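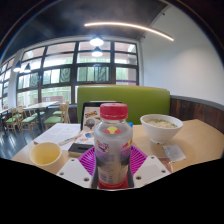 A clear bottle with a red screw cap and a printed wrap.

How to bring a whisky down to drinking strength at home

Cask-strength whisky is sold as it comes out of the barrel, and many bottles sit close to 60% alcohol. Plenty of people drink it with a splash from the tap and leave it at that. If you want to share a bottle over several evenings, or compare two whiskies at the same strength, it is better to dilute a measured amount beforehand and let it rest. The method below is the one we use at the Stetley tasting group.

What you need

A measuring cylinder marked in millilitres, or a kitchen scale that reads to one gram
A pipette or a medicine syringe
A clean glass bottle with a cork or screw cap
Soft still water, low in minerals
A label and a pencil

Hard tap water can turn the whisky hazy and leaves a chalky taste. If yours furs up the kettle, buy a bottle of still water and check the dry residue figure on the back. Lower is better. Distilled water is fine too, though some people find the result a little flat.

Work out the water

Multiply the amount of whisky by its strength, then divide by the strength you want. The answer is the total volume you are aiming for. Take away the whisky you started with and what is left is the water.

Say you have 100 ml at 60% and want it at 46%. 100 times 60 is 6,000. Divided by 46, that gives 130.4 ml. You need 30.4 ml of water, so measure out 30 ml. Alcohol and water shrink slightly when mixed, so the finished strength will be a touch higher than the sum says. At home this does not matter.

For most malts, 46% is a good first target. Going down to 40% softens the spirit further, but it can cloud if the whisky has not been chill filtered. The cloud is harmless.

Add it in stages

1. Pour the whisky into the clean bottle.
2. Add one third of the water with the syringe, letting it run down the inside of the glass.
3. Close the bottle and tip it over once or twice. Do not shake it.
4. Leave it for 10 minutes, then take a small taste and write down what you find.
5. Add the second third, tip again, and leave it overnight somewhere dark.
6. Taste again before adding the rest.

You may well want to stop at step 6. Shireen Gumede, who keeps our notes, stopped there with a Sesside single cask in January and preferred it to the fully diluted version we had made alongside. If you do stop early, run the sum again with the water you have used and put the real strength on the label.

Resting

A freshly diluted whisky often smells of wet cardboard or seems thin in the middle. This usually goes. Give it 6 days before you judge it, longer for anything heavily peated. Keep the bottle upright, as strong spirit attacks cork, and keep it away from radiators and windowsills.

Fill the bottle as near to the neck as you can. A small amount of whisky in a large bottle has a lot of air above it and fades faster. Old miniature bottles are useful for this. Wash them in hot water without soap and let them drain fully upside down.

Tasting the result

Pour the same amount of the original and the diluted whisky into matching glasses. Nose the diluted one first. If you start with the cask-strength glass, your nose will be numb for the next one. Take a sip of plain water between glasses and have some dry bread to hand.

Thulani Mofokeng did this with a sherried Owusu and found the dried fruit came forward at 50%, then dropped away below 45%. A bourbon cask whisky will often go the other way and open up with more water. There is no single right figure, so keep your notes.

Common problems

Too much water: add more of the original whisky and work out the sum again. If you have none left, use it in a highball.

White flecks: these are most likely minerals from hard water. Let them settle and pour off the clear whisky through a paper coffee filter.

Soapy smell: the bottle or glass was not rinsed well enough. You cannot fix this one.

Plastic taste: do not store spirit in plastic bottles, even for a few days. Plastic is fine for the water and for nothing else.

Label every bottle with the name of the whisky, the strength, and the month you mixed it.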